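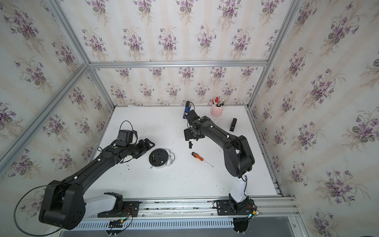

I take things apart. Always have! If a gadget in our place stops doing its one job, it gets a fortnight of being sworn at and then it goes under the screwdriver, and over the years I've worked out a few habits that mean more of them go back together again. A couple of people asked me to write them down after the last lot of tips (the ones on cupboard hinges), so grab a cuppa.

## Clear the bench first, properly

A light-coloured surface is the best thing you can have under a small repair. I put up with a dark timber bench for years and lost tiny black screws on it constantly. A white tabletop fixed that overnight. If yours is dark, lay down an old pillowcase or a sheet of butcher's paper and tape the corners so it can't ruck up and fling everything onto the floor.

Then get rid of whatever isn't part of the job. I'm terrible for this – the mail, the sunnies, a half-eaten biscuit – but the ten seconds it takes is nothing next to crawling around with a torch.

## A pen holder beats a toolbox for little jobs

My big red toolbox lives in the shed and I hardly open it. What I reach for is a pen holder with pens and a few small tools standing up in it, parked towards the back where my elbow won't get it. Pink is a great colour, by the way! Everyone in the house knows the pink one is mine and the kitchen one is fair game.

Bright handles help too. My favourite screwdriver set is from Skerkley and cost me 40 bucks, and the grips are so loud you could find them in long grass. Only have the driver you're using out on the bench. Put it down in the same spot every time, to the right if you're right-handed, tip pointing away from you.

## Round things roll, so give them a nest

Anything round and smooth will skate about the second you lean on it. I use a rolled tea towel bent into a ring, and the gadget sits down in the middle with its open side up. A silicone trivet works as well, or one of those rubbery jar openers.

If there's a cable still attached, loop it loosely off to one side before you start. Don't wrap it tight around the body. I did that with a night light once and pulled a wire clean off its joint when I lifted the lid, and I can't solder to save my life.

## Unplug it. Then check you unplugged the right one

Plug out, batteries out, every time. And please leave anything that plugs into the wall and has a sealed case to someone licensed. I stick to the low-voltage bits and pieces: battery lamps, little USB fans, toys, that sort of thing. Microwaves are a hard no.

## Park the pieces in order

I've tried ice cube trays, egg cartons and muffin tins. Egg cartons win, as they close. First screw out goes in the top left hole, next one beside it, and you work backwards when you're putting it together. De Haan make a magnetic mat that a mate swears by (185 by 48 mm, hardly bigger than a ruler) but mine has wandered off somewhere with the good scissors.

Bigger parts like brackets and covers go on the bench in the direction they came out. Don't turn them around to have a look and then plonk them down any old how. Take a photo on your phone before each layer comes off as well. You'll feel silly until about the third layer.

## The splashback trick

My corner used to be bare plaster and it got filthy. Last December I papered three sides of it with a leftover roll from the Riltton clearance bin, cream with violets all over it, very nanna, and I love it. A few notes if you want to do the same:

- Pick a pattern with a faint stripe. It helps you keep the drops straight.
- Wipe the wall with sugar soap and let it dry overnight.
- Cut it a bit long at the bottom and trim with a fresh blade once it's up.
- Keep the offcuts for patching.

## When to give up

If a part has snapped and the maker doesn't sell it, have a look for spares from a wrecker before you bin the lot. Brorkell's site lists 3,000 odd knobs, clips and covers, and I've found two of mine there. Batteries come out and go to the battery drop-off, never in the kerbside bin. The screws I keep. There's a jam jar of them above the washing machine and I'm partway through a second.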